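Pedal de delay Tredumden: três meses com ele no chão da sala

Comprei o delay da Tredumden numa altura em que já tinha jurado a mim próprio que não comprava mais pedais. Vocês sabem como é. Vi um vídeo às duas da manhã, ouvi aquelas repetições meio escuras, meio bambas, e no dia seguinte já estava a fazer contas à vida (e a vender um chorus que não ligava desde outubro). Paguei 621 reais por ele, usado mas com caixa e manual, e posso dizer que não me arrependi, embora tenha umas queixas para fazer mais abaixo.

Primeiro o som, que é para isso que cá estamos! É um delay digital com alma de analógico, ou seja, as repetições vão perdendo agudos à medida que se afastam e ficam por baixo da guitarra sem atrapalhar. Com o Mix a meio e o Feedback baixinho dá aquele slapback de rockabilly que fica bem em tudo, até em coisas que não são rockabilly nenhum. Subindo o Feedback, lá para o fim do curso, entra em auto-oscilação e aí é uma festa – passei uma tarde inteira só a fazer barulho de nave espacial e não gravei um único minuto aproveitável.

São 5 botões: Time, Feedback, Mix, Tone e um chamado Drift, que mexe na afinação das repetições como se fosse uma fita gasta. O Drift é o motivo para comprar este pedal. No mínimo mal se nota, a um quarto já dá um balanço lindo em acordes limpos, e daí para cima fica enjoado depressa. Há ainda três modos numa chavinha lateral, e confesso que uso quase sempre o primeiro. O modo invertido é giro durante uma semana.

Liguei-o à minha Villanueva de captadores simples e a um combo pequeno da Clarnley, que tem quase 22 watts e chega perfeitamente para ensaio. No loop de efeitos do amplificador portou-se lindamente. À entrada, com um fuzz antes, embrulha um pouco nos graves, mas o Tone resolve a maior parte. Também experimentei com baixo e gostei mais do que esperava, sobretudo em notas longas e com o Mix bem discreto.

Agora as queixas. O tap tempo exige que se mantenha o pisador carregado para entrar nesse modo, e em palco já me aconteceu desligar o efeito sem querer a meio de um refrão. A luz azul é forte demais, pus-lhe um bocado de fita-cola por cima e ficou ótima. E os jacks são laterais, muito juntos ao pedal vizinho, o que numa pedaleira apertada obriga a cabos de ponta chata. Ah, e não traz fonte! Usa os 9 V do costume, centro negativo, mas pede bastante corrente e a minha fonte antiga fazia um zumbido chato com ele ligado.

Comparando com o da Tendville, que tive durante uns anos, o Tredumden é mais quente e muito mais divertido, mas o outro era mais simples de usar ao vivo e aguentava pisadelas à bruta. Se tocam covers e precisam de repetições certinhas, vão por esse. Para gravar em casa e perder tempo com texturas, fico com este sem pensar duas vezes. O meu continua ligado, Drift a um quarto, Time às três horas.
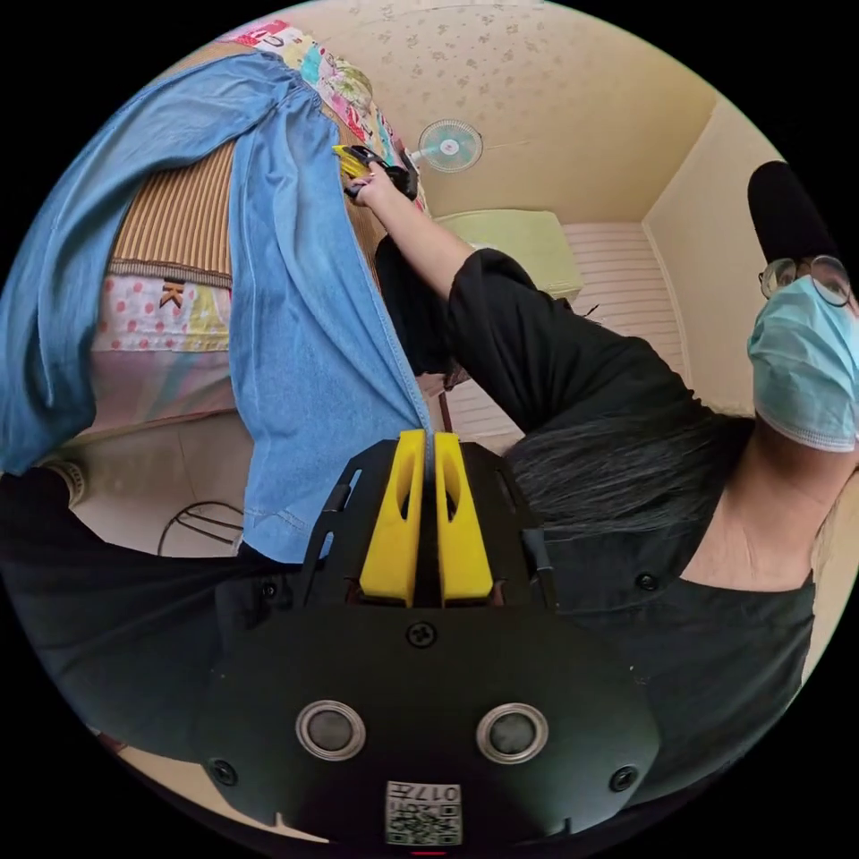 Ganga azul, com as costuras à vista.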